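Handheld gripper demos vs teleop for appliance tasks - our August numbers

costigan_d
Hi all, Digby here. Some of you asked me to report back once we had a policy trained on the handheld data, so pull up a chair, I do go on a bit. We collected 844 demonstrations of two-handed fridge tasks (reach in, pick something off the compartment floor, bring it out, put it back) with a person holding a gripper in each hand and no robot anywhere near. For comparison we had 137 teleoperated demos of the same tasks on our Murnex arms, which took us longer to gather than all the handheld ones put together! On 30 test runs per policy, the handheld one finished 22 and the teleop one finished 17. I was so pleased I bought everyone lunch.

obinna_akpan
Lovely work, Digby, and thank you for posting the counts. I do have to be the grump, though. 844 against 137 is hardly a fair fight. Did you try cutting the handheld set down to 137 and training again? My guess is that teleop wins demo for demo, as the motions already fit what the arm can reach.

costigan_d
Fair, and we did. With 137 handheld demos we got 13 out of 30, so yes, you win that one. My view is still that hours of people's time are what we pay for, and by that measure I'd pick handheld again tomorrow.

stepien_fan
Were these all on one fridge? We used the Stępień wrist mounts last spring and our policy fell to pieces the moment we moved it to a different kitchen. White liner everywhere, nothing for the tracking to hold on to. We lost a good third of our recordings that way - very sad afternoon.

costigan_d
Three fridges, one of them only for testing. Tracking did drop out for us too, mostly when both wrist cameras were deep inside. Before filtering we had 1817 recordings, so you can see how many went in the bin. It helped a lot to start each one a step back from the door, with some of the room in view, and go in slowly.

obinna_akpan
Then I'd count the binned ones in your hours, my friend. More than half thrown away changes the sum quite a bit.

costigan_d
They are counted, I promise, but I should have said so in the first post. I'll put the full table up when Cellden has finished checking it. For anyone setting up their own sessions, keep the compartment nearly bare to begin with and add clutter later on, 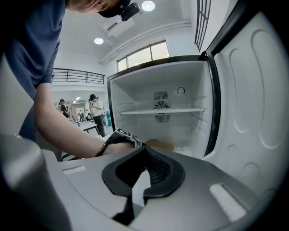

and swap people over often, as leaning in with your arms out gets tiring much sooner than you'd think. We also had everyone do a few practice reaches before we kept anything, and I'd do that again.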